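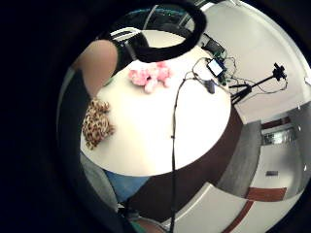

Before you spend money on a machine that promises to tidy up after your kids, give it a test you can run yourself in an evening. The one I use is toy pickup, and I use it because it sounds easy. Sellers love it too. You need a table, a tray and soft toys, and the softer and less regular they are, the better the test. A pink fluffy thing with several lobes, lying on its side on a round white table, is a fair opening item. It has no handle, no flat face and no obvious top. If there are cables on the same table, leave them there. My house has cables on tables and I would guess yours does too.

I have sat through a lot of demonstrations of home robots, and I came away from most of them with the same complaint. The toys were blocks. The blocks were spaced out. Somebody had cleared the table first, and clearing the table is the chore. So the steps below are meant to put the chore back into the test.

What you need

A tray or shallow box with a rim. At least four plush toys of different sizes, one with long fur. One floppy item that isn't a toy, such as a scarf or a cloth bag. A phone or kitchen timer. A notebook. A second person if you can get one.

Step 1. Do it by hand first

Put the toys on the table, start the timer and put them all in the tray. Write down the time. Do this three times and keep the slowest. This is the number the machine has to live with, and it will be embarrassingly small. Skip this step and you will be impressed by almost anything, as I was the first time.

Step 2. Write down what counts as done

Decide before you start. My rule is that a toy is in when no part of it hangs over the rim and it stays there after you let go. Marina Lambrakis, who runs these trials with me, also wants the tray to be liftable without anything rolling out. She is stricter than I am and probably right. Whatever you pick, don't change it halfway through because the machine came close.

Step 3. Start with one toy

Run a single toy from table to tray, ten times, moving it a little each time. Turn it over between runs. Most grippers I have seen manage this, and a seller will want to stop here. The Fenura unit we had on loan in March did well on this step and I wrote a cheerful note about it that I have since crossed out.

Step 4. Fill the tray
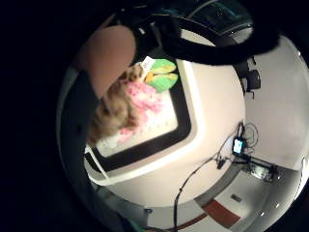
The last toy is harder than the first, and this is where I would put most of your time. Once there are things in the tray, the target is no longer an open space. Take a shaggy tan plush with a patch of bright pink fuzz beside it and a lime-green piece at the top, all heaped inside a square white tray with a black inner rim. A person sees separate toys. Software has to decide where one stops and the next starts, and long fur makes a poor edge. It also has to put the next item down without dragging out the one underneath. Keep going until the tray is properly full, then count only the toys that meet your rule from step 2.

Check small parts as well. A sewn-on tag is easy to pinch by mistake, and a toy held by its tag swings. Look for fluff left behind in the tray too. A chore that leaves you another chore should lose points.

Step 5. Add the floppy item

Drape the scarf or bag over the edge of the table so that part of it hangs down. Tell the machine to leave it alone. Then, in a second round, tell it to put it in the tray. I have seen more failures in the first round than the second, with the cloth hauled along behind a toy it was touching.

Step 6. Count the help

Every time a person reaches in, straightens a toy, frees a cable or restarts the program, make a mark. Do not let anyone talk you out of a mark. In our longest session we made 190 attempts at a full tray cycle and 66 of them finished with no mark at all. The seller's summary of the same session used the word "autonomous" and left out the rest.

Reading your results

Divide the clean runs by the total. Then set the average time next to the one from step 1. If the machine is slow but clean, it may suit you, as it can work while you are out. If it is fast and needs watching, you have bought yourself a job.

Zoi Alexiou wrote to me after an earlier version of this page to say I was being unfair, and that learning from human hands will close the gap soon. It may. I have heard "soon" for a good while, and I would like to see it on a full tray, with the cables left out. Until then I would rent before buying, and I would ask for step 4 in the showroom.

If you run the test, send me your marks along with your times. A time with no marks column goes in my other folder.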